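Zwischenbericht zum Vorhaben "Geländefahrzeuge für den kommunalen Einsatz"
Berichtszeitraum: bis Ende Mai
Verfasserin: Kanchan Thakur, Projektleitung

1. Stand der Arbeiten

Die Beschaffung der drei leichten Nutzfahrzeuge des Typs Tomar ist abgeschlossen. Zwei Fahrzeuge sind dem Betriebshof Worness zugeordnet, das dritte wird im Forstrevier Nernar eingesetzt. Die Zulassung als land- und forstwirtschaftliche Zugmaschine liegt für alle Fahrzeuge vor. Der Lieferant Sternlow hat die Einweisung des Fahrpersonals im vereinbarten Umfang durchgeführt.

Seit Inbetriebnahme wurden 300 Betriebsstunden geleistet. Der überwiegende Teil entfiel auf die Wegeunterhaltung, den Transport von Zaunmaterial und die Leerung der Abfallbehälter an den Wanderparkplätzen. Die zulässige Zuladung der Kippmulde erwies sich für diese Aufgaben als ausreichend. Bei Fahrten mit Anhänger im Revier Nernar wurde dagegen eine erhöhte Temperatur des Riemengetriebes gemeldet. Eine Prüfung durch die Werkstatt ist veranlasst. 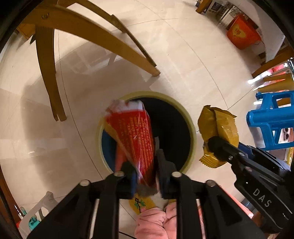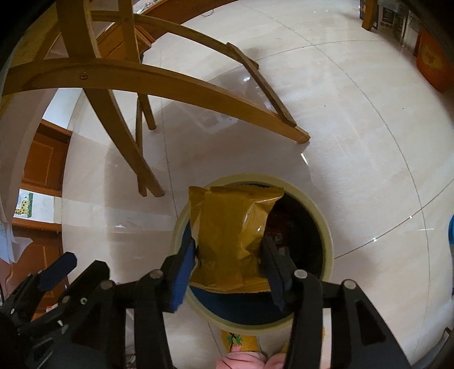
2. Abweichungen vom Arbeitsplan

Die Montage der Seilwinde am dritten Fahrzeug konnte nicht fristgerecht erfolgen, da der Anbausatz in falscher Ausführung geliefert wurde. Die Ersatzlieferung ist bestätigt. Der Arbeitsschritt verschiebt sich in das folgende Quartal; Auswirkungen auf den Gesamtzeitplan bestehen nicht.

3. Mittelverwendung

Von den bewilligten Mitteln sind 71 Prozent verausgabt. Weitere 31 Einzelbelege zu Reifen, Beleuchtung und Kleinteilen befinden sich in der rechnerischen Prüfung und werden mit dem nächsten Mittelabruf vorgelegt. Eine Umwidmung zwischen den Ausgabenpositionen wird derzeit nicht beantragt.

4. Weiteres Vorgehen

Vorgesehen sind der Abschluss der Getriebeprüfung, der Anbau der Winde und die Erprobung des Schneeräumschilds. Die Fahrtenbücher werden weiterhin monatlich ausgewertet und dem Zuwendungsgeber auf Anforderung zur Verfügung gestellt.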